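Robot Learning Lab – Unit 3: Demonstration by Teleoperation
Course handout, November
Tutor: Aurélien Gilbert

Scope

Unit 2 dealt with kinaesthetic teaching, in which the operator holds the arm and moves it through the task. In this unit the operator works at a distance, through a hand controller, and sees only what the wrist view shows. The exercises run in the Grokmont kitchen simulator.

Controller mapping

Position commands are relative. The arm follows changes in the operator's hand position while the clutch is pressed; when the clutch is released, the arm holds its last target. Rotation is mapped in the wrist frame, so a roll of the hand gives a roll of the gripper whatever the arm posture. Gripper closure is a single on/off command and is recorded as such.

Occlusion by the held object

A wrist view moves with the gripper. Once a utensil has been grasped it stays almost fixed in that view, and a large one may fill much of it.
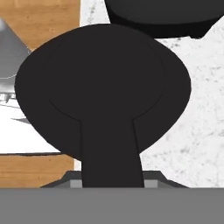
The operator then has to judge distance from whatever background remains at the sides. Slow approaches help. So does a short pause before contact – the policy will copy the pause, so keep it the same length in each demonstration.

A second effect concerns training. Pixels covered by the utensil carry little information on arm motion, and a policy trained on the wrist view alone may drift. For this reason the joint angles are logged with every image.

Recording

Each group records 26 demonstrations of the utensil task. An episode may last up to 321 time steps. Discard any episode in which the clutch was released during contact. Failed grasps followed by a clean recovery are kept and marked as such in the log.

Exercises

1. Train on 5 demonstrations, then on the full set. Compare success rates.
2. Repeat without joint angles.
3. Plot gripper closure against time for two operators and comment on the differences.

Reading: Kement notes, section on clutching.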